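Notes pour l'exposé « Le panier sur la table : ranger une petite pièce »
Arnulfo Urrego, atelier Cuadros, rencontre de mai

Durée prévue : 38 minutes, puis les questions. Parler lentement. Boire avant de commencer.

Ouverture

Bonsoir à tous et merci d'être venus. Je m'appelle Arnulfo Urrego, je fais des aménagements de petites pièces depuis plusieurs années. Le français n'est pas ma première langue, donc si un mot est mal choisi, vous pouvez lever la main et me corriger, cela ne me dérange pas du tout.

Je voudrais vous parler d'une chose très modeste, à savoir le panier qu'on laisse sur une table. Dans le projet Liltatik, nous avons demandé aux habitants de noter tous les objets qui restaient sur leurs tables le soir. La liste la plus longue avait 251 lignes. Je l'ai lue en entier. (Attendre un peu, en général les gens rient.)

Dans cette liste il y avait des clés, des élastiques, des piles dont on ne sait plus si elles sont bonnes, des tickets. La personne avait pourtant une armoire très bien organisée dans le couloir, mais l'armoire était à onze pas et la table était à un pas.

Première partie : la table claire

Je commence par la table, parce que le panier dépend d'elle. J'aime beaucoup les tables blanches contre un mur blanc. On me dit souvent que c'est froid, et je comprends cette remarque. Mais sur une surface claire et lisse, chaque objet oublié se remarque tout de suite, et c'est pour moi un grand avantage. Je préfère aussi les coins arrondis, surtout quand le passage est étroit. Chez Flania, où nous avons refait l'entrée, tout le monde se cognait la hanche au même angle.

Un mot sur la taille : 78 centimètres de long suffisent pour une table d'entrée. Plus long, on y pose les courses et on ne les range pas.

(Passer à la photo. Laisser regarder quelques secondes sans parler.) 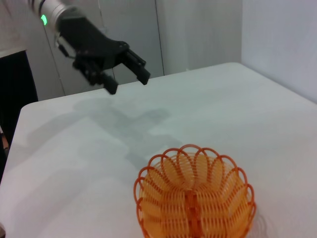
Panier orange tressé, bord festonné, sur table blanche.

Deuxième partie : le panier

Regardez d'abord la couleur. Un orange comme celui-ci sur du blanc, on le trouve sans chercher, même le matin quand on est mal réveillé. Ensuite la matière : des brins de plastique fins, enroulés un peu comme un ressort. La lumière passe en partie à travers, de sorte que le panier garde un air léger. Et le bord avec ses boucles, qui fait penser à une fleur. Ma collègue de Bruvholm le trouve trop décoratif. Moi, je l'aime bien, et nous n'avons jamais réussi à nous mettre d'accord.

(Si quelqu'un demande où l'acheter : répondre que je ne fais pas de publicité, mais qu'on voit ce genre de panier sur beaucoup de marchés.)

Les règles que je propose aux familles :
Un seul panier par table.
On ne met rien de plus haut que le bord.
On le vide le soir, ou au plus tard après 2 jours.
Les papiers n'y entrent pas, ils ont leur propre place.

La dernière règle est la plus difficile à respecter. Chez moi aussi, je l'avoue. Un papier plié semble toujours très petit.

Troisième partie : l'entretien

Passer vite si je suis en retard. La poussière se met entre les brins, il faut une brosse souple et de l'eau tiède avec un peu de savon. Ensuite laisser sécher à l'envers sur un torchon. Ne pas frotter les boucles trop fort.

Exercice avec la salle

Demander à chacun d'écrire les objets qui sont sur sa table d'entrée en ce moment, de mémoire. Trois minutes. Ensuite comparer avec le voisin. Ne pas faire lire à haute voix, certaines personnes sont gênées.

Questions : garder le micro près de l'allée. Rendre les crayons à l'accueil avant 21 heures.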